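I'd been meaning to get out to the open day at Tiltullow for years, and this time my sister-in-law had a spare seat in the car, so off we went! Tiltullow, if you don't know it, is the old seed warehouse where Hegarty keeps his record pressing plant and, upstairs, a small studio with a piano I would happily have taken home. They let us in groups of 30, and ours was a lovely mix of collectors, horn players and a few patient spouses.

Meenakshi Mittal took us around. She plays bass in Plerkonia (their February set was the best thing I heard all winter) and she cuts most of the jazz lacquers herself, so she had an answer for everything, including my long question about inner grooves. 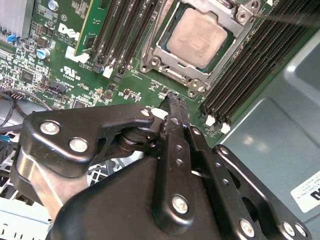 Upstairs we got to hear the Leltus quartet run through two ballads, with the drummer on brushes the whole time, and I could have stayed until dark. They record to tape first and then bring it into the computer for editing, and a man behind me wanted to know all about that side of things. I'm hopeless there. A green board with a memory module standing in its slot and the processor under its metal bracket is as far as my understanding goes, and I was glad when the talk got back to microphones.

I came home with pressing number 82 of the quartet's live album, and it sounds wonderful.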